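Telto Handheld Capture Kit – Evaluation Progress Report, April
Prepared for Vestia

Last updated: April
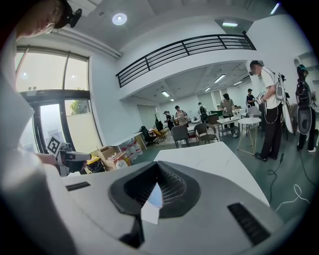
Operators logged 1,961 demonstrations this period, of which 78 were rejected for tracking loss. Battery life averaged some 90 minutes per charge. Export to the Prinska format works – time sync still needs a manual check. Fourie will quote for spare finger pads next month. Spending is within budget.

Print this page | E-mail this page

Related items
Telto kit: acceptance criteria
Prinska export notes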